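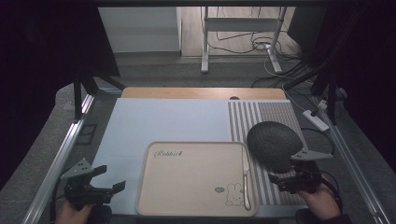
1/ Mevgate says its new arm "learns from people the way an apprentice does". I've read the Mevgate write-up two times now and I'd like to know which apprentice they mean.

2/ The teaching is done with hand-held grippers, one in each fist. You pick up something soft and grey, you move it near a tray, you do it again. Up to 100 goes per task, according to Gil-soo Hong's talk in August.

3/ Fine. I like hand-held demos more than remote control, where the operator fights the lag all day. You get natural wrist motion — and you get one person's habits baked in with it.

4/ My trouble is the number on the slide. 61 per cent success on "tidy the tray". Same table? Same tray? Same colour mat? The Grilton people at least published their failures, all 42 of them, with video.

5/ A cuddly rabbit tray on a clean board is a kind place to learn. My kitchen bench has mail on it, and half a lemon.

6/ Someone asked if I'd change my mind. Sure. Take the Nusham version, put it on a table it hasn't met, let a stranger choose the objects and post the whole run uncut.

7/ Yeo's team reckon they'll try that with their own arm. I'll believe it when the footage is up — no speed-up, please.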